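**Do you sort picnic plastics by colour or by size?**

posted by Malou Dalsgaard, 19/07/2018

I've inherited the plastic tableware for our street's summer lunch and I'm going a bit mad with it. It's bright stuff, bowls in every size, cups and plates too, and it all lived in one sack until June when the sack gave up. I spread some of it on the table with the green cloth to see what I'd got, starting with bowls and cups:
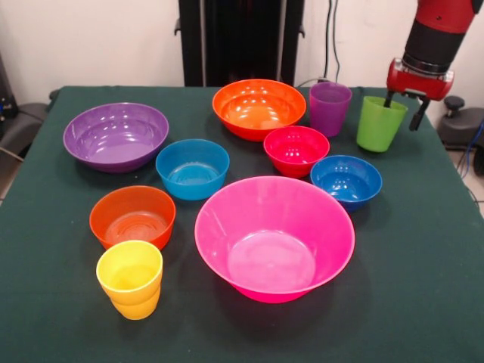 *Big pink one in the middle, the yellow, purple and lime cups round the edges*

My husband says sort by colour so each family gets "their" colour. I say sort by size or it'll never go back in a cupboard. I've got 3 lidded crates from Plimau and one shelf, 8 inches deep. What would you do? And do the plates go in with the bowls or on their own?

**Sharada Raju**

Size, every time! I did colours for my lot and it looked gorgeous for one afternoon, then I had towers that leaned like anything, with a tiny bowl at the bottom and a great wide one on top. Start with the widest bowl and nest down from there. Your purple and orange ones at the back look like much the same size and shape, so I'd try those together first and see if they sit snugly. Cups in their own stack, lying down along the side of the crate if they're too tall.

Plates on their own, please. If you just plonk everything together you get this sort of muddle and have to lift a bowl off every time you want a plate:
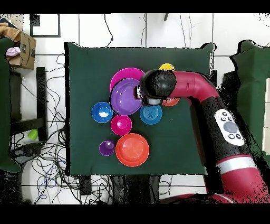 *Purple bowl sitting on the magenta plate*

Put the plates flat at the bottom of a crate with a tea towel over them, then bowls on top of that. Oh, and stick a label on the end of the crate, not the lid (ask me how I know).

**Wael Bouazza**

colour. kids fight otherwise

**Nesma El-Sayed**

Bit of both here. We stack by size but each child picks a cup colour on the day and keeps it, which saves a lot of washing up. Any lids go in a freezer bag, or they slide down the back of the shelf and you find them at Christmas.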